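Ticket 1442: Neue Single startet im Webplayer erst ab Sekunde 50
Bereich: Fanseite / Player
Gemeldet von: Tineke Visser
Bearbeitung: Tatu Muriithi
Status: gelöst, vorerst

Meldung
Die neue Single von Mirkar ist seit heute Morgen auf der Startseite, und bei mir fehlt das komplette Intro. Der Player springt sofort in den ersten Refrain. Das mag Leute geben, die das für eine Verbesserung halten, die Band gehört nicht dazu. Firefox und Chrome, beide gleich. Auf dem Handy läuft der Song von vorn, dafür ohne Cover.

09:20, Muriithi
Nachgestellt. Die Datei selbst ist in Ordnung, lokal spielt sie brav von null an. Cache geleert, Seite neu geladen, Refrain. Noch mal geleert, wieder Refrain. Ich kann ihn inzwischen mitsingen.

09:45, Muriithi
Der Player bekommt einen Startwert von 50 mitgeliefert. Im Beitrag steht davon nichts. Frage an die Redaktion: Hat jemand an der Vorlage geschraubt?

10:10, Visser
Die Redaktion bin ich, und ich schraube nicht.

10:30, Abernathy
Das könnte ich gewesen sein. Für die Vorschau zum Album »Hondberg« im September sollten die Hörproben direkt beim Refrain einsteigen, Wunsch vom Label. Ich habe den Wert in der Vorlage »Hörprobe« eingetragen. Dass die Vorlage »Single« von der Vorlage »Hörprobe« erbt, steht in der Dokumentation, die ich damals schreiben wollte.

10:40, Muriithi
Danke, das erklärt auch die Beschwerde zur Plukthorpe-B-Seite aus Ticket 1133. Die haben wir mit »Geschmackssache« geschlossen. Bitte wieder öffnen und jemanden hinschicken, der sich gut entschuldigen kann.

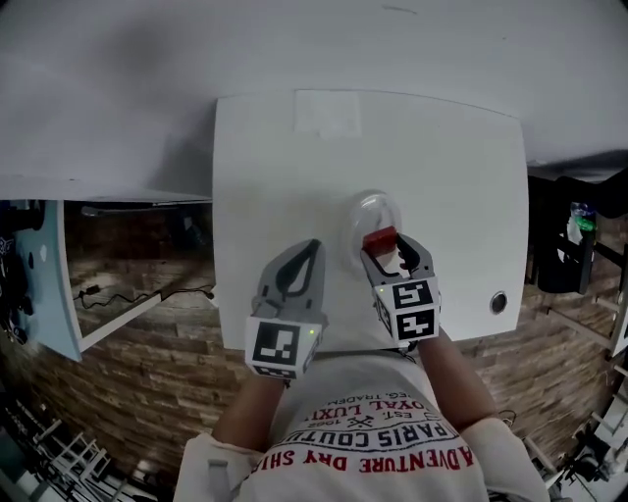

11:15, Muriithi
Startwert aus der Vorlage entfernt und in die einzelnen Hörproben verschoben. Das betrifft mehr als 300 Beiträge, lief aber per Skript durch. Single startet jetzt am Desktop von vorn, Intro vollständig, inklusive der Regengeräusche, auf die Tineke so großen Wert legt.

11:35, Visser
Bestätigt, Regen ist da. Das Cover auf dem Handy fehlt weiterhin.

11:50, Muriithi
Das Cover heißt »cover_final_NEU_wirklich.PNG«, und die mobile Ansicht sucht nach Kleinbuchstaben. Umbenannt, wird angezeigt. Bitte beim nächsten Upload einen Namen nehmen, der weniger von sich überzeugt ist.

Offen
Die Vererbung der Vorlagen bleibt, wie sie ist, bis die Tour-Termine online sind. Dokumentation: Abernathy.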